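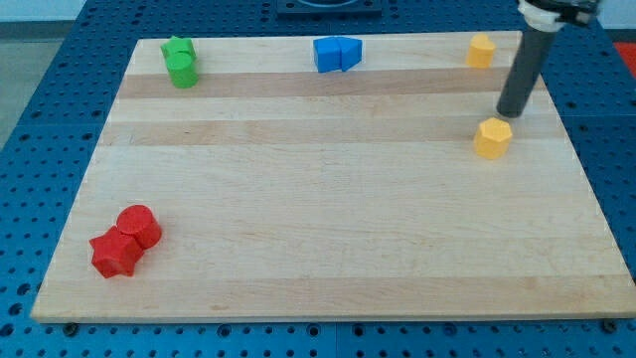
Maple strip board with two red blocks, one a star.

March 2025 — finish trials, cont.

Second coat of Venter oil on the test panels. Wiped off the excess after 12 minutes, less tacky than the Presesel wax at the same stage. The wax panels still show a fingerprint if you press.

Ravindra Sandhu wants the glue lines checked before we order more Birnimik. Two joints opened on panel 189, both on the end nearest the heater. Moved the rack to the other wall.

Sanding: stopping at 240 from now on. Going up to 4000 on the small offcut closed the grain and the oil sat on top — waste of an afternoon.

To do: weigh the panels again, call Cirkport about the short clamps, new blade for the table saw. Water ring test once the third coat has cured.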